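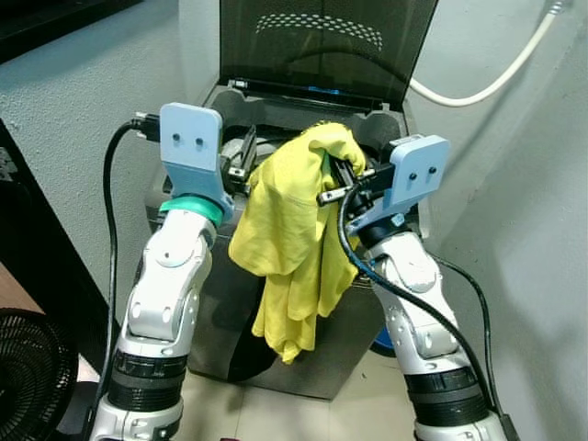 April, wash shrinkage, Irlow canvas, second lot

Started 8:40 a.m. Purpose is to get a cutting allowance for the Irlow apron canvas before the pattern is graded. The first lot went through without a control piece, so those numbers stay in the book but should not be used for anything.

Material: undyed cotton canvas, plain weave, from the Dendomholm roll. Outer wraps discarded because of the fold line. Cut 12 squares clear of the selvage, staggered so that no two share the same warp ends. Edges overlocked with polyester thread at a loose tension. The first lot was left raw and the fraying made the corner marks useless.

Marking: benchmarks sewn in with single stitches of red thread, 30 cm apart, three pairs in warp and three in weft. Laundry pen was tried on a scrap and spreads along the yarn. The stitch is easier to read to half a millimeter if the tail is trimmed short. Warp direction is shown by an arrow in the same thread at one corner. Do not rely on remembering it.

Conditioning: laid flat on the mesh racks overnight, not stacked. Room humidity drifted after the door was left open, so the initial measurements were held back until the reading had settled. Two squares measured before this were measured again. The second readings are the ones in the table.

Wash: top loader, normal cycle, warm. Ballast made up of old sheeting to bring the load to the same dry weight each time. Nustus powder, one level scoop, dissolved in a jug first. Undissolved powder left pale specks on the first lot and it was not clear whether they affected the surface or only sat on it. No softener.

Inlet water read 38 C with the probe in a jug under the hot and cold mix. This is lower than the dial suggests. For our purpose the consistency matters more than the value, but the report should give the measured figure and leave the dial setting out of it.

Drying: half the squares flat on the racks, half tumbled until dry with the ballast. Assignment by drawing slips. Squares were then conditioned again before measuring. A square measured straight from the dryer reads short and recovers over the next hours, which explains at least part of the scatter in lot one.

Results after 5 cycles, flat dried: the warp moved most on the first wash and then very little. The weft barely moved at all and on one square it grew slightly. I checked that one twice with the steel rule and once with the other rule, same reading. Probable cause is that the piece was pulled square by hand when laid out wet. Wet squares should be lowered onto the rack and left alone.

Tumbled: more warp loss on the first cycle and a slow creep afterward that has not leveled off. Surface is noticeably fuzzier. Two squares came out with a hard crease across one pair of benchmarks. Steamed from above without touching the iron to the cloth, conditioned again, measured. These are flagged in the table with a C.

Skew: a few of the tumbled squares are out of true when checked against the set square. Not recorded for lot one, so there is no comparison. Add a column for it.

Problem with the rule. The end of the long steel rule is worn and the zero is not reliable. All readings were taken from the 10 cm line and subtracted. Anyone repeating this should do the same or the two sets will not agree. A replacement has been requested through Meijer.

Sewing thread note: the overlock thread did not shrink with the canvas and the edges of the tumbled squares have started to ruffle. This does not reach the benchmarks. It will matter on the aprons, where the hem runs along the warp. Suggest a sample hem in cotton thread and one in polyester, side by side on the same strip, through the same cycles.

Provisional decision: do not issue one allowance for both directions. Warp allowance to be taken from the tumbled set, weft left at zero until the grown square is explained. Straps are cut along the warp and will show the loss first. Pocket facings are small enough to ignore.

To do
Continue tumbled set until two consecutive cycles agree
Recut a control square from the same wrap and keep it unwashed in the drawer
Ask Dendomholm whether this roll was sanforized, as the ticket does not say
Weigh the ballast again, it sheds
Copy table to the shared sheet

Stopped 4:15 p.m. Squares on racks, rack order is left to right by number.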